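Ticket 164: left arm on the mat cell drops out when the wrist rolls
Site: Prendton, bench cell
Opened by: Lino Messina
Assigned to: Fumiko Ikeda (Stultwood)
Status: open, watching

First entry, August 15, 2024

Hi Fumiko, me again, sorry! The left arm on the mat cell has started losing its gripper in the middle of a job. The arm itself keeps going, happy as anything, but the gripper stops answering and the log fills up with "no reply from tool." Then it comes back by itself a few seconds later like nothing happened. The right arm has never done it, not once, and both of them run the same software and the same settings file, so I'm leaning toward something on the arm and away from anything in the code.

What I know so far:

It only happens when the wrist rolls outward past 60 degrees or so on the readout. If I keep the wrist close to home I can open and close all morning with no trouble. Speed doesn't seem to matter much - I dropped it way down and still got the fault on the second try.

I swapped the power supplies between the two arms and the fault stayed on the left. I also restarted everything (I know, I know, but you always ask).

My money is on the cable. It comes out of the back of the wrist, goes up and over the green mount and down to the connector, and there's one zip tie holding it to the bracket. The wire has a pretty tight little bend right where it meets the connector. 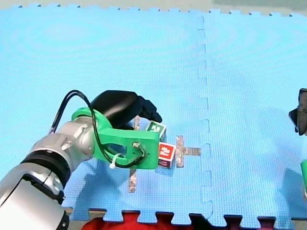

I haven't cut anything or moved anything yet because last time I got ahead of you and we had to redo the whole tool offset. Tell me what you want done first and I'll do it in that order. I've got the Benedetti spare cable in the drawer if we need it, plus one more green mount from the batch that Sovville printed for us.

Reply from Fumiko

Hi Lino, thanks for leaving it alone! Your guess sounds good to me. Before you swap anything, please do the wiggle test. Arm parked and held, gripper powered, fingers well away from yours. Push the cable gently sideways near the connector, then near the zip tie, then up at the top of the loop, and watch the reply light in the tool window each time. Write down where it drops. If it drops at the connector, reseat it once and test again. If it drops up at the loop, stop there and use the spare.

Also, how old is that zip tie? If it's the one from when we built the cell, it's probably a lot tighter than I'd put on today.

Second entry, same day, after lunch

OK, wiggle test done. Nothing at the top of the loop, I could push it all over the place. Nothing at the tie either, or nothing I could repeat. At the connector the light drops pretty much every time I lean on the wire toward the finger side. So, connector!

I powered down, pulled it, had a look with the magnifier and didn't see any bent pins, just a bit of gray fuzz in one corner that I blew out. Pushed it back in until it clicked. I really don't remember hearing that click when I put the mount on, so make of that what you will.

And yes, it was the original tie. I cut it off and put a new one on, just snug enough that the cable can slide a little when I pull it with two fingers. I left the loop over the mount nice and tall too. My thinking is that the wrist can take what it needs from up there and the plug never feels it.
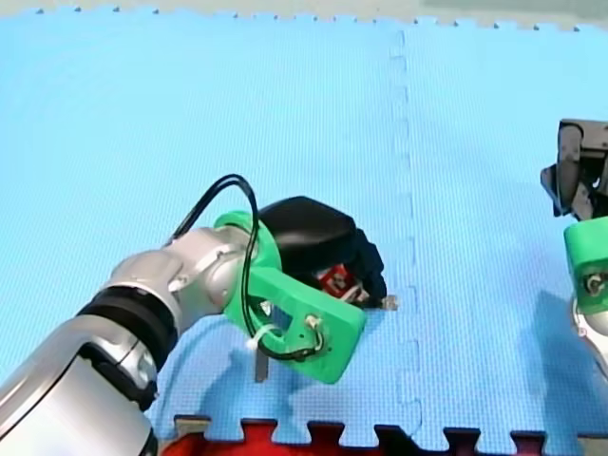 Then I ran the roll test, which is just the wrist going out and back with an open and close at each end. I set it for 300 cycles and went to do the parts order. It finished with 6 faults. Before lunch I couldn't get through ten cycles without one, so that's a huge step up, but six is still six and I'd like it at zero before I let anybody else use the cell.

The faults all came in the first stretch of the run, by the way, and after that it was clean to the end. Could the plug be settling in? Or am I kidding myself?

Reply from Fumiko

Maybe a bit of both! Plugs like that can settle, but I wouldn't count on it. Run the same test again without touching anything. If it's clean, leave the old cable on and we'll watch it. If you get even one fault, put the Benedetti cable in and send me the old one so I can cut the plug open.

Either way, you had the connector out, so please redo the tool check before real work. Cubes on the tape marks, same as always, slow approach from above, and compare the reading with the one on the card. Keep the right arm parked at its side while the left one is moving.

Third entry, end of day

Second run was clean, all the way through. No faults, no slow replies, nothing in the log but the start and stop lines. I'm really pleased!

Tool check next. I stuck with the slow approach and kept the right arm parked over on its side. The reading matched the card on both cubes, so the offset stays as it was and I didn't have to open the settings file at all.
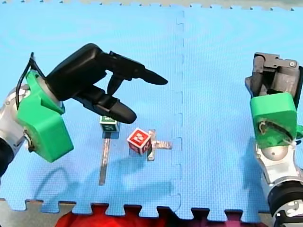

Still to do

- Run the roll test once more tomorrow from a cold start, before anything else gets switched on.
- Check the plug on the right arm for the click. It has never faulted, but I fitted both mounts the same afternoon.
- Cut and replace the right arm's tie if it's tight like the left one was.
- Order another Benedetti cable so there's one for each arm in the drawer.
- Fumiko to add the wiggle test to the Stultwood checklist.
- Leave this ticket open until the cold start run is in.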